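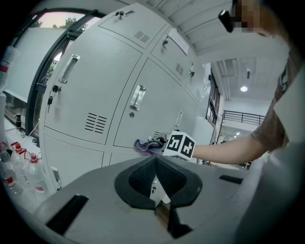

Ticket: Locker bank, ground floor changing room — marks on doors and a stiff key
Opened by: Viola Lombardi
Assigned to: Dario Cattaneo
Status: Open, waiting on one part
Date opened: Wednesday, October 7, 2020

Reported problem

Grey metal lockers, the big bank by the showers. Sticky smears on several of the large doors, mostly near the handles, and a dull haze that comes back a day after cleaning. One key is also very hard to turn. Members have started asking if the doors are ever wiped (they are, every evening!).

Log

Dario, first look
Went over the doors with a damp cloth and nothing else. The haze didn't shift. Tried one door with warm water and a drop of washing-up liquid, rinsed, dried straight away with a second cloth. Lovely result, you could see the difference from the doorway. So I think it's cleaner left behind on the paint. Which product have we been using, and how strong?

Viola
It's the Nikura concentrate. We changed over in August. The evening team have been putting 80 ml in the small bucket.

Dario
There we go! Label says 13 ml for a bucket that size. No wonder it's drying tacky. Please go down to the label amount and rinse once after.

Osvaldo Monti
Did the top row on the new mix last night and it came up brilliantly. Bottom row still needs a second go. The louvres are the slow part — a folded cloth skates over the slats and leaves a line of fluff. A soft paintbrush first, then the cloth, works a treat.

Dario
Love the paintbrush. Adding it to the cupboard list. Two more things while I'm here. Don't spray at the locks, put the cleaner on the cloth. And wipe round any paper notices, the tape goes to mush if it gets soaked and then we're scraping that off too.

Viola
What about the recessed handles? Mine still feel greasy inside.

Dario
Corner of the cloth over one finger, right round the inside of the cup. Change cloths often. I got through 2 on five doors and the second was ready for the wash well before the end.

Dario, stiff key
Dry graphite in the lock, key in and out a few times. Better, still catches at the end of the turn. Cylinder is worn, I reckon. Have asked Lino Sartori at De Luca for a replacement, order ref 900. Key stays on the office hook until it arrives.

Osvaldo
Bottom row done. Really pleased with these, they look like new lockers.

Remaining
Fit cylinder when it comes. Viola to change the amount on the cupboard door sheet. Check for haze again after a week on the new mix.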